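Chapter 4
Caring for Floors in Shared Buildings

Floors take more wear than any other surface in a building. They carry foot traffic, furniture and whatever is brought in from the street, and their condition shapes a visitor's first opinion of the place. This chapter introduces the main types of hard floor, the kinds of soil found on them, and the order in which cleaning tasks should be carried out.

Soil falls into two broad groups. Dry soil includes dust, sand and grit. Bound soil includes grease, dried spills and scuff marks, and it usually needs water and a cleaning agent. Dry soil should always be removed first - once wetted, it turns to a thin mud that settles in joints and corners.

The chapter refers throughout to a study by Anika Haddad and Kaiwen Pan, who followed the upkeep of 74 public rooms in Cistosville. Rooms with an entrance mat were found to need deep cleaning far less often, and 35 of them kept their original finish for the full length of the study. Section 4.2 returns to these findings. Section 4.3 sets out a weekly schedule for a building of roughly 20 rooms.

Students should already be familiar with the safety rules in Chapter 2, in particular those on trailing cords and the storage of cleaning agents.

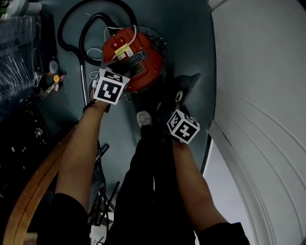
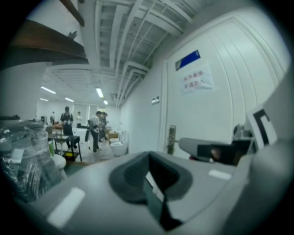
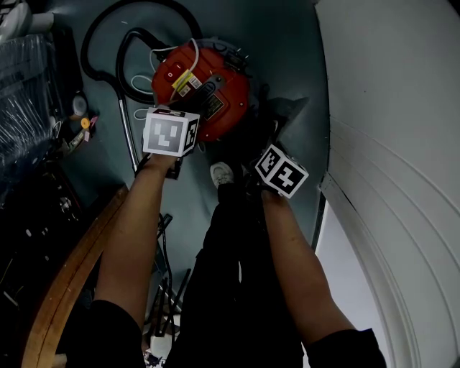
A canister vacuum cleaner on a gray-blue floor.

Why should a hard floor be vacuumed before it is mopped?
Vacuuming lifts loose grit that a mop would only spread. Grit dragged across a wet floor scratches the finish, and the scratches then hold more soil.

Contact the publisher | Copyright Quintero Lorel Educational | Back to top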